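Workshop notebook: the Flavum lip balm, second go at the base
August 17, 2023
Posted by the bench at Nimmont

I promised myself I'd write this one up properly instead of leaving it on the back of a packing slip, so put the kettle on, it may go on a bit.

Where we'd got to: the yellow-gold tinted balm (Flavum, for anyone reading this who has only ever heard me call it "the mustard one") was lovely in the pot and dreadful on the lips. It dragged. You'd put it on and feel every bit of wax going on with it, and then ten minutes later it had gone patchy at the corners. The shade itself I wouldn't touch, I'm very fond of it, it gives a sort of warm honey glow over bare lips and it makes a brown lipstick look twice the price. So the job was the base and only the base.

I made two batches, 200 g each, so there'd be plenty for everybody to take home and be rude about. Batch A is the old recipe with a little less beeswax and the difference made up in castor oil. Batch B swaps part of the beeswax for candelilla, which is harder, so you need less of it, and then has a spoonful more shea to stop it feeling like a candle. Both had the same mica and the same iron oxide, ground into a bit of the castor oil first. Please, please keep doing that step. I skipped it in the spring to save time and we had speckles all the way through, and a speckled balm looks like something you'd find at the bottom of a handbag.

Melting was done in the Molten pot, the small one, on the low setting. It takes an age but I do think it's worth it. The shea went in last, off the heat, and I stirred for longer than I wanted to and then a bit longer again. Batch A poured beautifully. Batch B started to skin over while I was still filling the tins, so I had to warm it again halfway through, and I've marked the tins from after the rewarming with a dot on the base. If those ones go grainy we'll know why!
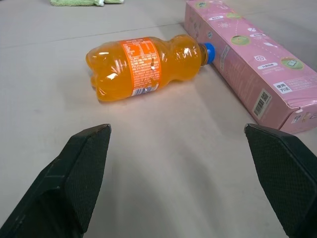

The feel, then. I tried both on the back of the hand first and then on the lips, with a good wipe and a cup of tea in between. A is softer and goes on like a dream, really slippery and comfortable, but the colour slides about and it had got onto my mug within minutes. B takes a moment to warm up under the finger (you have to press a little, and I can see some people not liking that) and after that it's smooth all the way across with no drag at all. It stayed put through a biscuit. The glow is a touch quieter in B, I think because the candelilla sets less glossy, though I'd want to look at it again in daylight before I swear to it.

Smell: A smells of beeswax, very cosy. B smells of next to nothing. I was all for leaving it alone but I can hear the objections already, so I've put by a small jar of B with a drop of the vanilla extract in it. It's on the second shelf next to the Moya brushes. Have a sniff and write what you think on the lid.

About the Moya brushes while I'm here. The flat one is far too stiff for a balm, it ploughs a furrow in the top of the tin and leaves half the product in the bristles. The little rounded one is very nice indeed, and picked up enough colour for both lips in one go. If we ever do a set with a brush in it, that's the one I'd choose, provided they can do the handle a bit longer. My fingers aren't small and I kept getting mustard on my knuckles.

The heat test is running now. Three tins of each are in the warm cupboard at 30 degrees with the lids on, and I'll look at them first thing and again before I go home. Last time the old recipe sweated, with tiny beads of oil on the top, and I'm a bit nervous for A with all that extra castor in it. I've left three more of each in the fridge for comparison, behind the milk. They are NOT butter pats, however much they look like it.

Costs, very quickly. Candelilla is dearer by the kilo but you use so much less that B comes out almost the same per tin. I did the sum for a run of 100 and the difference wouldn't buy a sandwich. The tins are the real expense, as ever, and I'd still love the ones with the mirror in the lid, but that can wait until we've got something worth looking at in a mirror.

Still to do: try B with slightly less candelilla so it doesn't skin over in the pouring jug; warm the jug first, which I should have thought of this morning; find out whether the shade shows up on deeper skin or just disappears, as we've only tried it on three of us so far and we're all rather pale; and look again at the label, where "Flavum" is so curly that my sister read it as "Havoc". If B behaves itself I'd like it settled in good time for November, when everybody's lips fall to bits and we could sell balm out of a bucket.

Tins for trying are in the tray by the door. Take a dotted one and an undotted one if you can.

Recent entries
Pressing powder without the cracks
Which brush cleaner leaves a film?
The plum shadow, third attempt
Cream blush in warm weather

2,973 views

Nimmont workshop notes | Contact the bench | © Nimmont 2023 | Back to top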